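Household Organization and Storage
Unit 4 Handout: Small-Item Storage at Floor Level
Instructor: Cuiping Zeng
Revised October 6, 2020

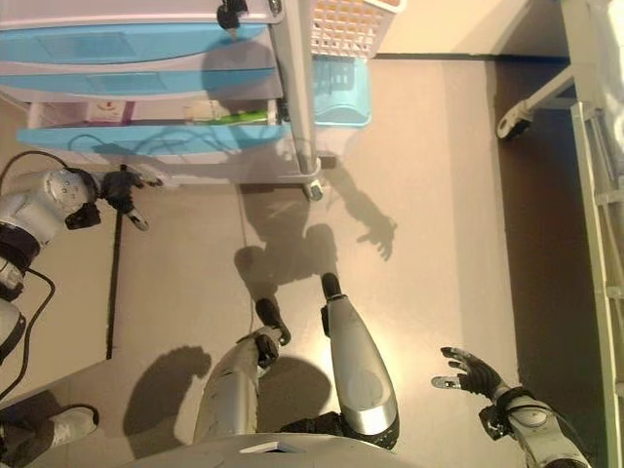 Figure 4.1. Storage cart with light blue drawers and an open bottom tray. A lattice basket and a light blue bin stand behind it, near the wall.

4.1 Scope of the unit

Unit 3 dealt with closets and fixed shelving. This unit covers the lower part of a room: carts, bins, baskets, and whatever is kept within knee height of the floor. Students should read sections 4.2 through 4.6 before the practical session and bring a completed copy of the worksheet in section 4.7. The term "floor-level storage" is used throughout for any container that rests on the floor directly or on casters, whatever its height.

Floor-level storage is usually the last part of a room to be planned. It collects items that have no assigned place elsewhere, and it competes for space with walking, sweeping, and the opening of doors. The unit treats these as one problem. A cart that holds the right things in the wrong position will be moved every day, and its contents will soon be out of order again.

4.2 Types of container

Closed drawer. Keeps dust off the contents and hides small differences in shape and color. Suitable for items used weekly or less often. A translucent front, as on the upper drawers in Figure 4.1, gives a general idea of how full the drawer is but does not replace a label.

Open tray. Suitable for items in daily use. The contents are reached in one motion and returned in one motion. The open tray is also the first place to become crowded. In Figure 4.1 the tray holds a small white-and-pink box along with a white item and a bright green one. A mixed group of this kind should be reviewed at each weekly reset and each piece either confirmed in place or moved.

Lattice basket. Allows air to pass through. Recommended for cloths, soft goods, and items that are returned slightly damp. It is not recommended for small parts, which fall through or catch in the openings.

Solid bin. Recommended for heavier or irregular items. A bin without a lid should be filled to no more than 80 percent of its depth, so that nothing stands above the rim when another container is placed over or beside it.

4.3 Placement

Containers are placed in order of use, measured from the point where a person normally stands. The items reached most often go in front. Baskets and bins set between a cart and a wall are harder to reach and should be given the contents that are needed least. If a container in the back row is needed more than once a day, the arrangement should be changed.

A cart on casters should be able to roll clear of its position without anything else being moved first. Check this by pulling the cart straight out for its full depth. Cords and cables are the most common obstruction. In the arrangement in Figure 4.1, a blue cable loops across the front of the lower tier and a thin pale cable trails along the floor. Cables in these positions should be gathered and secured to the frame or led along the wall before the cart is rolled.

Leave a clear path of at least 24 inches in front of any cart or rack. The path is measured from the part that projects farthest, including the feet and casters. Tall racks deserve particular attention on this point. The upright is easy to see and the caster near the floor is not.

4.4 Sorting procedure

The following order of work is used in all practical sessions.

1. Clear the floor in front of the cart and set out a cloth or mat.
2. Empty one tier completely. Do not begin a second tier until the first has been finished.
3. Wipe the empty tier and allow it to dry.
4. Group the contents by task (mending, cleaning, writing, first aid) and not by size.
5. Set aside anything that belongs in another room.
6. Return the remaining groups, with the largest at the back.
7. Label the tier and record it on the worksheet.

Students working in pairs should agree on the groups before step 6. Work generally proceeds from the top tier down, so that dust and loose pieces fall onto surfaces that have not yet been cleaned. The floor is always last.

4.5 Labels and records

Labels are written in plain capital letters and placed at the upper left of a drawer front. Use the name of the task or group, followed by no more than three words of detail. Labels such as MISC or OTHER are not accepted for credit.

The department keeps its storage records under the Citov card system. Each container is given one card showing its location, its contents, and the date of its last reset. The collection in the Jia practice rooms now stands at 2,419 cards. Students may consult the cards during open hours but may not remove them. Replacement cards are available from the Zasura Room and should be filled out in ink.

4.6 Common errors

Buying containers before sorting. The quantity and size of the contents should be known first.

Using the top of a cart as a shelf. Objects left there slide off when the cart is moved, and they discourage the use of the drawers beneath.

Storing liquids above dry goods. Bottles belong in the lowest tier, upright, in a tray with a raised edge.

Filling drawers to capacity - a full drawer is difficult to search and will usually be emptied onto the nearest surface.

Overlooking the floor edge. Dust gathers along the baseboard behind bins and baskets, and back-row containers should be pulled forward at every reset.

4.7 Worksheet and assessment

Choose one cart, chest, or set of bins at home. Complete the Proslow worksheet for it, entering each tier on a separate line with its present contents, its proposed contents, and the frequency of use. Attach a simple floor sketch showing the walking path and any cables.

The worksheet is marked out of 100 points: sorting and grouping, 40; placement and path, 30; labels, 20; neatness of the sketch, 10. Late worksheets are accepted for one week with a deduction of 10 points. Marked worksheets should be kept for the review session in December.

Reading for the next unit: course packet, chapter 5, "Entryways and Shared Hallways."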